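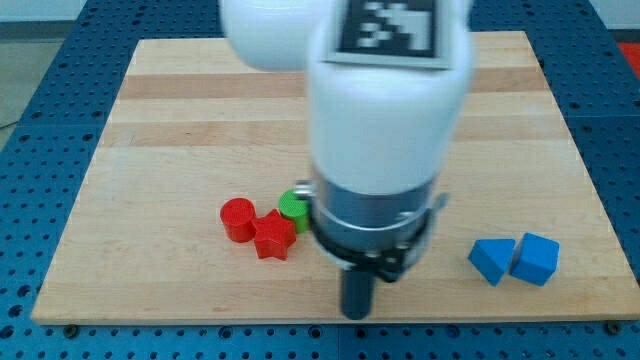

3 min read

Small Blocks, Plain Boards

Colored blocks are sold by the tub, and most families end up with more than they can use. The Hondanier set my parents bought had 237 pieces when it was full. It lived in a drawer under the stairs, and by the time it was passed on to me the lid was gone and so were most of the triangles. What was left fit in two shoeboxes.

I started building with it again in February, on a wooden board set across the work table. Five blocks is a good number to begin with. You can put three together on one side and two on the other and already have something to look at. A red cylinder standing on its end next to its neighbors reads as a tower, even when nothing is stacked on it.

The board matters more than people expect. Blocks on carpet lean. Blocks on a bare table slide when someone bumps a leg. A flat piece of light wood gives them a floor of their own, and the colors show up well against it. It can also be lifted and moved to a shelf at dinnertime with the whole arrangement still on top, if you walk slowly.

Pesport, a small workshop in the town of Torkholm, has made blocks for long enough to have opinions about this. Its catalog lists boards ahead of the blocks themselves. The shop turns out nearly 2000 pieces a month, and cylinders take the most time. Each one has to be sanded on both ends so that it stands straight, and the ones that rock go into a bin by the door, where they are sold cheap by the scoop. I bought a scoop. About half of them stand up fine if you find the right end.

Color is the other argument. The Wongsuwan sets, which are popular with schools, stay with a few strong shades. The thinking is that a child sorting by color should never have to ask which pile a block belongs in. Older sets often came with two reds that were almost the same, and in ours they ended up in the same box.

Cleaning is simple. Wipe painted blocks with a damp cloth and dry them right away. Don't soak them, and don't leave them on a radiator, where paint can crack along the edges. Bare wood can take a light sanding with fine paper once every few years.

For storage, a shallow tray works better than a deep tub. With a tub, the whole thing gets dumped on the floor to find one piece. My two shoeboxes have been replaced by a tray that slides under the couch, with the cylinders at one end so they don't roll through everything else.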